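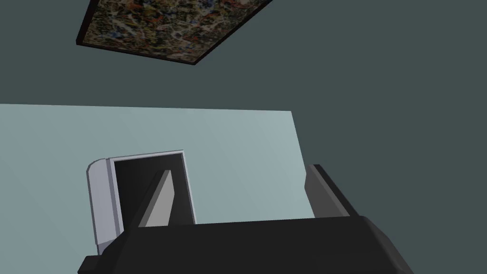

El color de la pared y la atención en salas de estudio
Informe de proyecto, asignatura de Diseño de Interiores II
Autores: Josefina Acuña, Odair Godoy y Eduardo Mangubat
Tutora: Marlies Ammann

1. Planteamiento

El proyecto parte de una pregunta sencilla: si el color de las paredes influye en el tiempo que una persona permanece estudiando en una sala. La biblioteca del centro tiene dos salas del mismo tamaño y con la misma orientación. Una está pintada de blanco roto desde siempre. La otra se repintó en septiembre con un gris verdoso mate de la casa Grostex, elegido entre los restos de una obra anterior.

No pretendíamos demostrar una teoría general del color. Queríamos saber si los usuarios notaban la diferencia y si cambiaba su forma de usar la sala.

2. Método

Repartimos un cuestionario corto a 46 estudiantes, todos usuarios habituales de la biblioteca. Cada uno pasó una sesión en cada sala, con al menos un día de separación. Además, anotamos la hora de entrada y de salida. Las sesiones se hicieron por la tarde, con las persianas a media altura y la luz artificial encendida.

El ruido no se pudo controlar del todo. El sábado hubo un montaje en el pasillo y descartamos las hojas de ese día.

La pintura cubrió bien con dos manos. Odair propuso dejar una pared lisa, sin estanterías ni carteles, para que el color se viera como superficie continua, y así se hizo con la del fondo.

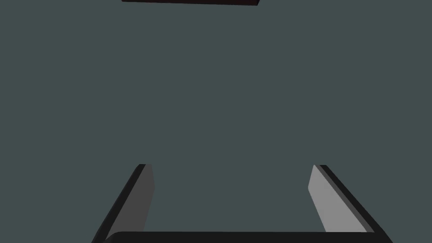
3. Resultados

La permanencia media fue unos 30 minutos mayor en la sala gris verdosa. En el cuestionario, la palabra más repetida para esa sala fue «tranquila», seguida de «oscura». La sala blanca se describió como «normal» o «fría». Varias personas pidieron más luz sobre las mesas de la sala oscura.

Los comentarios sobre el cansancio de la vista fueron contradictorios y no permiten sacar nada en claro.

4. Limitaciones

La muestra es pequeña y la mayoría sabía que una de las salas estaba recién pintada. Tampoco medimos la iluminancia, porque el luxómetro del departamento estaba prestado. Para repetir el trabajo convendría alternar el orden de las salas y usar las mismas sillas en ambas.

5. Agradecimientos

A Jeferson Godoy, por ayudarnos a pintar y por revisar las tablas.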